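Pluven Robot Workshop
Open Day — Call for Participants and Helpers

Published August 30, 2020

Pluven is a small workshop where we teach robot arms to do simple work with the hands, if I can call it so. In February we will open our doors to visitors for one day, and we are looking for 18 people from the town who would like to take part in the program more closely than a usual visitor can.

You do not need to know anything about robots. At our last open day we received 261 guests, and most of them had never stood near a robot arm before. Many asked the same thing: can I try it myself? This time the answer is yes, but we must prepare the people first, and for this we make the present call.

What you will do

Each participant gets a place at one of two tables, which we call Sodo and Żak. At both tables the task is with small colored blocks. You guide the arm by a hand controller, you bring the gripper above a block, you close it, you lift. It sounds easy. Most people need a quarter of an hour before they feel the distance well. 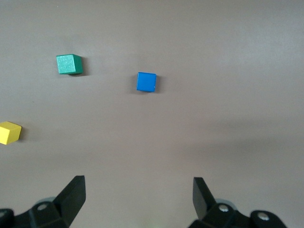
After the practice you will repeat the task in front of visitors and answer their questions in your own words. A member of our team stays next to you the whole time, so please do not be afraid of difficult questions. If a block falls, you simply take it again — the visitors like to see this part too.

The second part of the day is quieter. We ask you to sit with us and tell what was comfortable and what was not: the controller, the chair, the speed of the arm. We write down your remarks and use them for Plodow, our training course for beginners.

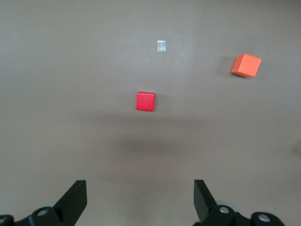

Block task: a red cube ahead of the open gripper, an orange cube to the right and a small translucent block farther back.

Whom we are looking for

— Adults of any age and profession. Persons from 16 years can apply with a letter from a parent.
— You can stand or sit at a table for one hour with a short break. Both tables can be reached with a wheelchair.
— You speak English well enough to follow the safety instruction.
— You are free for the whole open day and for one evening of practice in the week before it.

What we offer

Lunch, drinks and the travel costs inside the region. We pay no fee for the day. Every participant may bring two guests, who can enter before the general opening.

How to apply

Please write a short letter, half a page is enough, to Daryna Hrynyshyn, who coordinates the open day. Tell us who you are, which table times are possible for you (morning or afternoon) and if you have used any kind of controller before. Put the reference number 1763 in the subject line. We answer every letter, also when all places are already taken.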